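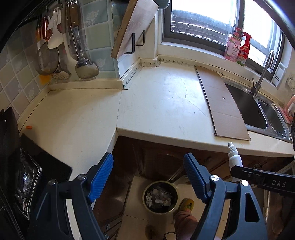

A hand-held gripper for kitchen jobs: project report
Adaeze Anozie, Nutelcombe shared workshop

1. How the project came about

I should say first that I did not set out to build a gripper at all. My first proposal was for a small wheeled arm that would clear a worktop by itself, and I had got as far as drawing the base when my supervisor asked me, very kindly, how the arm would know what to do once it got there. I had no good answer. So I went away and read for a fortnight, and came back with something much smaller, a pair of jaws that a person holds and works by hand, with a camera looking down between them. The idea is that you do the job yourself, with the same jaws a robot would have, and the recording is what the robot would learn from later on. I never got to the robot, and I am quite content with that. The jaws were plenty.

The mechanical work was done at the Nutelcombe workshop, on the bench by the back door, and nearly all of the testing was done in an ordinary kitchen with a worktop that turns a corner. I called the build Dendik, after a misspelt label on the first box of parts, and the name stuck.

2. What I wanted it to do

My aims changed a good deal between the proposal and the March review, but the version I finally worked to was this. The gripper should pick up the sort of small things that get left on a worktop, it should do so without marking them, and somebody who had never held it before should be able to use it after a short practice. I also wanted the camera to see the space between the jaws and a fair amount of the room past them, as a recording that shows only fingertips tells you very little about where you are.

3. The jaws

The jaws are a pair of curved pieces in dark navy, screwed at the pivots, with a blue ribbed pad on the inside of each. They went through more versions than I care to admit. The first pair were straight, like tongs, and they worked nicely on anything with flat sides and threw everything round across the room. Curving them meant the pads came together flat at the point where I most often wanted to grip, and it also left an open gap further back so the camera had something to look through.

The ribs on the pads were a suggestion from the evening group at the workshop. I had been using smooth pads and had convinced myself that smooth was best (more surface touching, so more grip, or so I reasoned) and it took a damp bottle sliding gently out of my hand and into the sink to change my mind. The ribbed ones bend a little as they close and seem to settle around a thing before they squeeze it. I cast them in a soft two-part rubber, and the mould needed 15 hours before I dared open it. The first time I did not wait, and I had to scrape blue rubber out of the corners with a cocktail stick.

The pivots gave me the most bother. If the screws are tight enough to stop the jaws wobbling, then the trigger becomes hard work, and after a few minutes your hand aches. If they are slack, the pads meet crookedly and small things twist out sideways. In the end I put a thin washer under each screw head and a drop of thread lock on each screw, and I check them before every session with the same small screwdriver, which now lives in my coat pocket. I would like to try proper bearings one day. The workshop has a drawer of them, but they are all too large.

4. The camera and the recording

The camera sits above and behind the jaws and looks forwards and down. I chose a wide lens, and I am glad I did, though it bends straight lines at the sides and made my early measurements wrong. Software called Staltasus, written by an older student and passed on to me with a great many handwritten notes, straightens the picture and keeps the video in step with the sensor that reads how far the jaws are open. Getting those two to agree took me longer than the whole of the mechanical work. The sensor was sending its readings late, and for a good while every recording showed the jaws closing on something before the sensor thought they had moved.

Daylight was the other difficulty. A kitchen window is a lovely thing to work beside, but when the gripper turned towards it the camera darkened everything else to cope, and the worktop went nearly black for a second or so. I ended up fixing the brightness by hand at the start of each session and accepting that the window would look washed out.

5. Testing

I recorded 214 attempts in all. Of these, 134 went into the final set, and the rest were left out for dull reasons: the sensor lead had worked loose, or I had forgotten to set the brightness, or I had started talking to someone and wandered off halfway through. An attempt counted as a success if the thing was picked up in one go, carried to the other side of the corner and put down without being dropped.

Bottles were the easiest by a long way. Sponges were easy too, and rather satisfying. Flat things were hard. A sheet of cardboard lying on a worktop gives the jaws nothing to get hold of, and the only method that worked was to push it until a bit stuck out over the side and then come at it from there. Thin rods were worse, and rolled away from the pads more often than they were caught. Bottle caps depended entirely on which way up they had landed.

I also asked 10 people from the workshop to try it after a short practice. Most were comfortable sooner than I had expected, and several were better than me, particularly the ones who sew. The commonest complaint was weight. The second was that the handle suits a right hand, and I am sorry to say I had never thought of it, being right-handed myself. Left-handed users could manage, but they had to hold their elbow up at an awkward angle.

6. What I would change

The handle comes first. I have sketched a version that is the same on both sides, with the trigger in the middle, and I believe it could be made from the same block without much waste. After that I would move the battery off the gripper and on to a belt, and find a softer cable for it. The cable I used is stiff and tugs at the wrist whenever you reach across yourself.

I would also write things down sooner. My notes from the first weeks are full of remarks such as "better today", with no hint of what had been changed, and I spent a whole evening in front of four sets of pads trying to remember which was which.

7. Thanks and parts

My thanks to everybody at Nutelcombe for the use of the bench, the bearings I could not fit and a great deal of tea. The Dvorak supply shop let me return two sets of screws in the wrong length without a word of reproach. The drawings for the jaws and the pad mould are in the workshop's shared folder under Dendik, last changed on 26th October, and anyone is welcome to them - though please print the left jaw with its flat side down, or the pivot hole comes out oval.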